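Setting Up a Two-Hand Cell for the Trash Bin Task
13th December

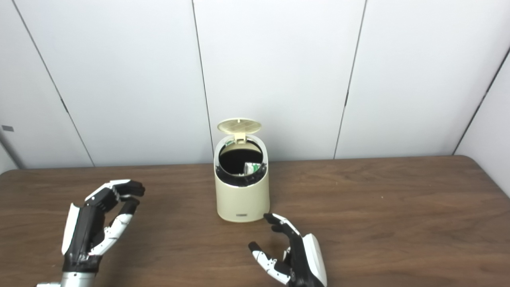 Lid open, both hands low at the table.

451 shares | 2 comments

I love this task! A small bin with a flip lid looks like nothing, and then you try to get two robot hands to work around it and find every bit of slop in your setup. These are the steps I use on our Pranex cell, start to finish. If you have five-finger hands on both arms and a head camera, most of it should carry over.

Before you power up

Clear the table and wipe it down. Check the wrist bolts on both sides with a torque driver, left first, and look at the cable loop behind each wrist. It should hang free when the arm is folded. Wipe the fingertips with a barely damp cloth and let them dry. Skip alcohol, which made our old tips go shiny and slick.

Home the hands

1. Start the controller and leave the arms parked.
2. Open both hands all the way, then close them slowly to a loose half grip.
3. Watch the thumbs. If one lags behind its fingers, stop and run the tendon routine again (Flovotix menu, second page).
4. Repeat with the arms extended over the table. Tension shifts a little when the elbow straightens, so a hand that homes fine in the parked pose can still come up short out here.

Place the bin

Put it near the middle of the table with the hinge at the back, facing the wall. Flip the lid up by hand for the first runs. You want to teach the reach before you teach the lid – trying both at once cost me a whole week in January.

Leave a little trash inside. A crumpled wrapper is perfect. An empty bin is lighter and skates away at the first touch, and the camera has an easier time judging depth when there is something pale against the dark liner.

Set the approach

Bring the hands in low, one on each side, and pause them short of the bin. Save that as your ready pose. From there, jog the right hand in until the index fingertip is close to the base, then back it off a touch and save again. Keep the speed at a quarter until you've done ten clean approaches in a row. Yes, ten! It goes faster than you'd think.

If the fingertips brush the table, raise the whole pose at the wrist. Don't fix it by curling the fingers, or your grip will be off later.

Looking after it

We re-home at the start of every session and swap fingertip pads every 3,000 grasps. The left tendon set on ours lasted 3,895 before it started to creep, and I was thrilled with that. Write the count on tape inside the cabinet door. Spare pads come in the Gebretsadik kit, and the Pimcombe ones fit too with a bit of trimming.

Next up is closing the lid, and I can't wait – that hinge is fun.

2 comments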